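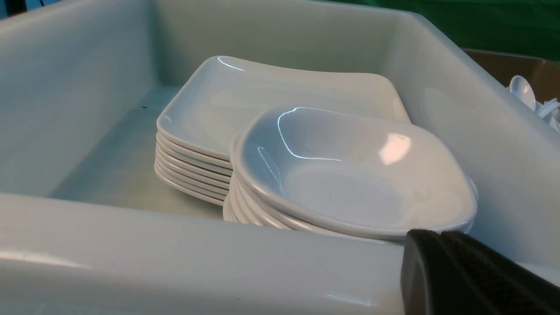

Betreff: Re: [kuechentechnik] Greifer beim Geschirr, lohnt das für die Leute?
Von: Euan MacKinnon
Uhrzeit: 16:40

Hallo zusammen,

danke für die Nachfrage, auf die habe ich fast gewartet!

> Ihr habt im August geschrieben, dass in Dukanitz jetzt ein Arm beim
> Geschirr mitarbeitet. Mich interessiert weniger die Technik als die
> Frage, was die Kolleginnen und Kollegen davon haben. Bei uns (Verleih,
> viel eckiges Geschirr) geht die Sorge um, dass am Ende alle nur noch
> hinter der Maschine herräumen. Wie ist das bei euch? Und kommt der
> Greifer mit gestapelten Schalen klar?
> Ansah

Also der Reihe nach. Wir verleihen bei Rotico Geschirr für Feiern und Tagungen, in einer vollen Woche gehen 4.000 Teile durch die Rücknahme. Bisher standen dort vier Leute und haben umgestapelt: Teller zu Tellern, Schalen zu Schalen, alles wieder in die Kisten. Wer das einmal eine ganze Schicht gemacht hat, weiß, wie sich danach die Handgelenke anfühlen. Genau dieses Umsetzen übernimmt jetzt nach und nach der Arm, und ich bin wirklich begeistert, wie viel ruhiger es am Tisch geworden ist.

Die vier sind alle noch da. Zwei arbeiten weiter an der Rücknahme, die anderen beiden machen inzwischen die Endkontrolle und die Zusammenstellung der Aufträge. Das wollten sie schon lange, es war nur nie Zeit dafür. Letzten Monat haben wir ein Set für 178 Gäste ohne eine einzige Nachlieferung rausgeschickt – das gab es vorher selten! 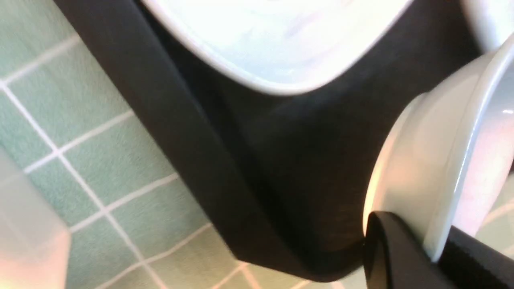

Zu den Schalen: einzeln gut, im Stapel je nach Form. Die dicken, gerollten Ränder mag der Greifer lieber als die flachen, gewellten der Teller. Wenn zwei Schalen ineinander klemmen, hält er an und meldet sich, dann geht jemand hin und löst sie von Hand. Am Anfang kam das ständig vor. Inzwischen stellen wir die Stapel nicht mehr so eng in die Kiste, und damit ist schon viel gewonnen. Die Idee kam übrigens aus der Spätschicht und stand in keinem Handbuch.

Nun zum Hinterherräumen, die Sorge hatten wir auch. Sie ist nicht ganz unberechtigt. In den ersten Wochen hat der Arm den Takt vorgegeben, und das fanden alle furchtbar (ich auch). Jetzt gibt es an der Steuerung von Flirkbridge eine Pausentaste, die jeder drücken darf, ohne sich zu melden oder etwas einzutragen. Außerdem wechseln wir alle 40 Minuten zwischen Tisch und Kontrolle. Darauf würde ich von Anfang an bestehen, am besten schriftlich.

Mehr Arbeit ist das Einlernen. Jede neue Geschirrserie muss durchprobiert werden, vor allem, wo der Finger am Rand ansetzt. Das machen bei uns die Leute aus der Rücknahme selbst, sie kennen jedes Stück und sehen sofort, wenn etwas schief sitzt. 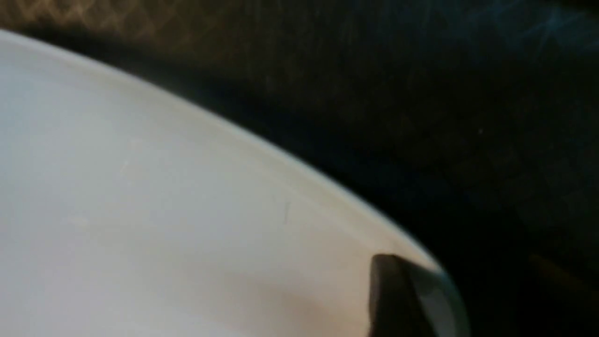
Weißes Geschirr aus der Nähe, unten rechts der Greiferfinger am Rand.

Was noch offen ist: Die Einarbeitung läuft bisher nebenher und taucht in keiner Stellenbeschreibung auf. Darüber reden wir gerade mit der Leitung. Wenn jemand von euch dafür schon eine Formulierung hat, bitte her damit, gern auch direkt an mich.

Und kommt ruhig mal vorbei und bringt ein paar von euren eckigen Sachen mit, die probieren wir dann gemeinsam aus!

Viele Grüße aus Dukanitz
Euan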